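Mosaic floor tile

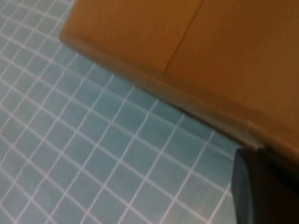
Mosaic floor tile is a floor covering made of small square pieces, usually sold fixed to sheets of mesh or paper so that many can be laid at once. It is most common in bathrooms, kitchens and entrance halls. Pale blues and greens with white grout have long been popular, and are often described by sellers as "traditional", a word with no agreed meaning in the trade.

Claims and evidence

Makers tend to present small tiles as safer underfoot, on the grounds that more grout lines give more grip. The argument is reasonable as far as it goes, but the finish of the tile and the state of the grout also matter. A leaflet issued by the supplier Clandico claimed that 395 householders had noticed fewer slips after changing their floors. It did not say how they were chosen or what their old floors were made of.

The claim that mosaic "hides dirt" is weaker still. Crumbs may be harder to spot on a busy pattern, but pale grout stains easily, and a floor of small tiles has a great deal of it. Sealing helps for a time. How long is disputed – Ponitz and Rorier, which both sell sealers, give different figures for much the same product.

Furniture

Heavy wooden pieces such as low benches and cabinets are often stood directly on mosaic. Felt pads are widely advised, though they collect grit and need changing. A narrow leg can put its whole load on one or two tiles, and loose tiles are sometimes blamed on furniture when the bedding beneath was poor to begin with.

Colour matching

Tiles from separate batches may differ slightly in shade. The Penrose range lists 269 colours, many of them hard to tell apart once laid, and daylight can make a single batch look greener in one spot and greyer in another. Buyers are usually told to keep a spare sheet for repairs.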